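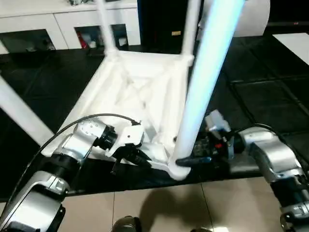

Progress report to Kakmont, second period
Project: two-arm handling cell, Sostuvo stool line
Prepared by Hằng Lưu, plant operations
2018-12-26

You asked for a plain account of where the grant money stands against what we said it would do. The short version is that the cell works on some days, the floor is not yet better off for it, and I would not sign for the second cell on what we have now.

What was planned. The application said the two arms would take over turning, holding and leg checking of the molded stools, and that the people who do this by hand would move to packing and final inspection. It promised 500 stools per shift by the end of November.

What we have. Our best shift in November was 171. The supplier, Londer, points out that this includes stops for adjustment. It does, and I left them in on purpose. The stops are part of the shift and people are paid to stand through them.

The trouble is mostly in the grip. With a stool upside down, one gripper takes the rim of the seat frame and the other closes at the base of a leg, where it meets the corner. The two grippers are different models and they don't behave the same way on smooth plastic. When the second one closes a little high on the leg, the stool twists and the check has to be started over. Londer has changed the closing force 6 times. Each change helped for a while. I have asked for a written log of these settings and have not received one.

What it changed for the crew. The application talks about relief from bending and lifting. I can confirm less bending. Lifting is the same, as somebody still brings the stools in and takes them away. What is new is watching. Five people are trained on the cell and four of them told me they would sooner go back to the bench for part of the shift. They say the day is longer when you mostly wait for a fault. The fifth likes it and has become the person everyone calls, including on her breaks, and her pay grade has not moved. I raised this with the Đặng office and was told it would be looked at next year.

No one has lost a job. Two temporary contracts were not renewed, and the official position is that this had nothing to do with the cell. I have no paper that says otherwise, but the crew does not believe it and I can't blame them.

Spending. Equipment is within budget. Training is overspent, mainly from repeating sessions after each change to the settings. Nothing has been drawn from the line for job regrading.

Requests for the next period:
Hold the payment for the second cell until the first has run a full month without Londer staff on site.
Let us move part of the equipment reserve to regrading.
Accept bench rotation as a condition of the project, in writing.

Shift sheets are attached, with the stops marked by hand.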